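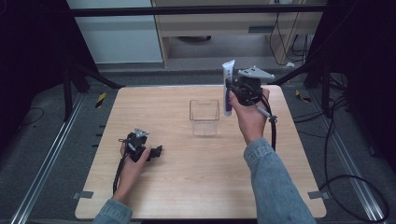 Informe de proyecto: Hábitos de reserva en hoteles de régimen todo incluido
Asignatura: Gestión de Alojamientos Turísticos
Autor: Ashwin Palaniappan

1. Introducción

El presente informe trata de cómo los clientes eligen entre media pensión y todo incluido cuando reservan sus vacaciones en la costa de Sarnura. Elegí este tema porque el verano pasado trabajé en la recepción del hotel Matmont, y muchos huéspedes me preguntaban en el mostrador qué bebidas entraban en el precio. Me pareció extraño que esta duda apareciera después de pagar y no antes.

La pregunta principal del proyecto es la siguiente: ¿entiende el cliente lo que compra cuando compra un paquete todo incluido?

2. Método

El trabajo tuvo dos partes. En la primera revisé las fichas de 28 hoteles publicadas en el portal de reservas Skollon. De cada ficha anoté el régimen, las condiciones de cancelación, el horario del bar y si el traslado desde el aeropuerto estaba incluido.

En la segunda parte preparé un cuestionario corto, de 10 preguntas, que la agencia Unnithan envió por correo a sus clientes de la temporada anterior. Se enviaron 900 cuestionarios y 847 llegaron a su destino; los demás fueron devueltos por dirección incorrecta. El cuestionario estuvo abierto durante el mes de marzo. Las respuestas eran anónimas y por esta razón no pude comparar la opinión de una persona con el hotel concreto donde se alojó.

3. Resultados

3.1. Las fichas de los hoteles

La expresión "todo incluido" no tiene un significado único. En unos hoteles comprende las comidas, los refrescos y el alcohol local hasta la medianoche. En otros el bar cierra a las once y el café de máquina se paga aparte. El restaurante a la carta suele exigir reserva previa, pero esta condición aparece casi siempre al final de la ficha, en letra más pequeña.

El traslado desde el aeropuerto fue el dato más difícil de encontrar. En varias fichas tuve que abrir tres páginas distintas, y en una de ellas la información era contradictoria: la página general decía que sí y las condiciones decían que no.

3.2. El cuestionario

Las familias con niños prefieren el todo incluido por la tranquilidad de conocer el gasto total. Las parejas sin hijos contestaron más a menudo que querían cenar fuera del hotel, y para ellas la media pensión era suficiente. El precio fue importante para los dos grupos - esto era de esperar - pero la cercanía de la playa lo fue todavía más.

4. Dificultades

La pregunta seis estaba mal redactada. Yo escribí "extras" pensando en los servicios del hotel, y algunas personas entendieron excursiones. He dejado estas respuestas fuera del análisis.

Además, los precios de Skollon cambian según la hora. Un martes consulté el mismo hotel por la mañana y por la noche, y la diferencia era visible. Por eso no presento una tabla de precios.

5. Propuesta

Propongo una ficha breve, igual para todos los hoteles, con cinco datos: horario del bar, bebidas incluidas, restaurantes con reserva, traslado y cancelación. Hice un primer borrador para el Matmont y la jefa de recepción me pidió añadir el depósito de las toallas de piscina, que también causa discusiones. La versión corregida está en el anexo, junto con el texto completo del cuestionario.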